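Tracking jumps near the table, arm drove its fingers into the board

gritty_pam
Joined in June, first real post, so be nice. We're teaching a Grolgate arm to work with plugs from hand-held gripper demos, and yesterday it shoved its fingertips straight down into the work surface and tripped the force limit. Nobody hurt, one finger cracked, my coffee everywhere. 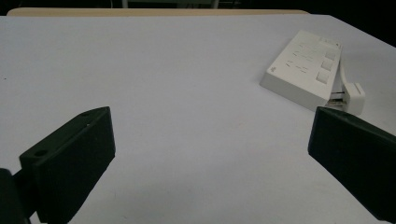
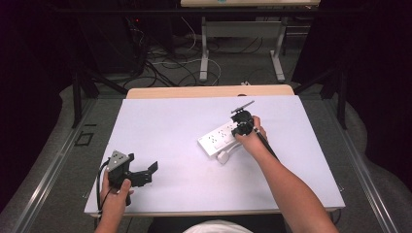

The failure looks the same every time. The arm comes in fine, slows down over the target, and then the commanded height drops 20 mm in what looks like a single step and it goes for it. I went back through the demos we trained on (553 of them, yes I looked at way too many) and a bunch have the same step in the recorded hand position, right when the gripper gets low. I'm running Molow for the tracking with default settings. My theory is the board. It's big, flat, white, and once you get down close there's almost nothing on it for the tracker to hang on to except the power strip, and that's white too! Higher up you've got the wood edge and the cables on the floor and it's happy. Does anybody cover their table with something busier, or am I about to buy a tablecloth for no reason?

ohm_on_the_range
Ooh, I had this! White melamine desk, same sudden steps. I taped down some old wrapping paper and the steps went away that afternoon. Ugliest data I ever collected, but the tracker loved it.

Before any of that though, please turn your force limit down. If it cracked a finger before it stopped, it's set too high for an arm working near people.

gritty_pam
Fair. It was on whatever the arm shipped with. Turning it down tonight.

deadband_dave
I don't buy the board theory. A tracker that runs out of features usually drifts, it slides off slowly and then snaps back when it sees something it knows. You're describing a clean step in one direction. That smells like timing to me. Are both grippers on the same clock? If one stream stalls for a moment and then catches up, your hand seems to teleport, and people are always moving downward at that point in the task, so of course it teleports down.

Also look at that cable coming off the left gripper and going down past the side of the board. If it catches when you slide your hand over, you're going to get a stall or a jerk out of it. I've killed two USB connectors that way.

ohm_on_the_range
Dave, mine were clean steps too, and I only had the one gripper with nothing to sync it to. It snaps to a wrong match and stays there. Repeating patterns are bad for this as well, and rows of identical sockets are a pretty good repeating pattern.

deadband_dave
OK, the socket thing I hadn't thought of. I'd still check the timestamps first, it takes ten minutes and you don't have to re-record anything.

gritty_pam
So I did both, sort of. Timestamps: there are gaps in the left stream, Dave, you were right about that much. But the big steps are on the right hand and those timestamps are perfectly even. I re-plugged the left cable and taped it to the table so it has some slack, and I'll watch it.

Then Sun-ja Shin (she does the arm side here, I do the demos) asked why on earth the arm was allowed to follow a 20 mm step to begin with. And, well. It wasn't supposed to be. There's a per-step limit in the Grolgate config, and I had commented it out while chasing some other bug and never put it back. I feel about two inches tall.

deadband_dave
There it is. Bad data is going to happen to everybody, but the arm shouldn't be able to act on it.

ohm_on_the_range
Agreed with Dave for once. Put a floor in too, a plain minimum height for the fingertips a hair above the table. And is that strip live when the arm runs? A cracked finger next to open sockets would bother me a lot more than the coffee.

gritty_pam
Not live when the arm runs, Sun-ja pulls it from the wall and keeps the end where she can see it. Good question though, and it's going on our checklist in writing, because right now it's only in her head.

gritty_pam
Update! Limit back on, floor in, force limit way down. I threw out every demo with a jump in it and retrained on what was left. No more dives. It does now stop short on some tries and just hovers there, 7 runs out of the last batch, and I can't tell if that's the floor being too cautious or the policy being unsure. I've also got newspaper under clear tape on half the board so I can compare the two halves with the same operator.

deadband_dave
Log the commanded height and the clamped height separately. If they differ while it's hovering, it's your floor.

ohm_on_the_range
Half newspaper, half white, I love it. Post the numbers when you've got them, and keep the white half in the test even if it does badly.

gritty_pam
Will do. Splitting the log tomorrow morning, the new finger's still on the printer anyway.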